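Do you really need a matching set?

Eifion James told me over dinner in November that my plates were "a bit student." He has just bought the full Clivetti service, and I think he wanted company. So I went and looked at what 600 dollars gets you these days, and I came home with nothing.

The pitch is always the same. A heavier plate keeps food warm, a hand-finished rim feels different, the glaze won't scratch. Maybe. I ate off Eifion's for a whole evening and my potatoes went cold at the usual speed.

What I own is plain white, glossy, no pattern, bought one or two at a time from wherever had them. The rims don't all match. If you stack them the pile leans a little, and I've had exactly one visitor mention it (see above). 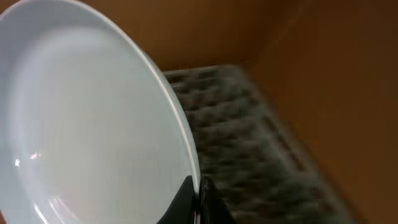

Nerys Voyle, who I usually trust on kitchen stuff, says white shows every knife mark and I'll be sorry. She recommends a paste called Probert for getting the gray lines off. I tried baking soda and a damp cloth first and couldn't tell you what the paste would add. I'm not paying to find out.

The one argument I'll half accept is size. Big plates don't fit every dishwasher, and mine has to go in the back row at a slant or the spray arm hits it. But a 600 dollar plate the same width would hit it too.

Ask me again when I've broken a few more. For now I'm down 7 in all the years I've lived here, and every one was replaced with something white off a clearance shelf.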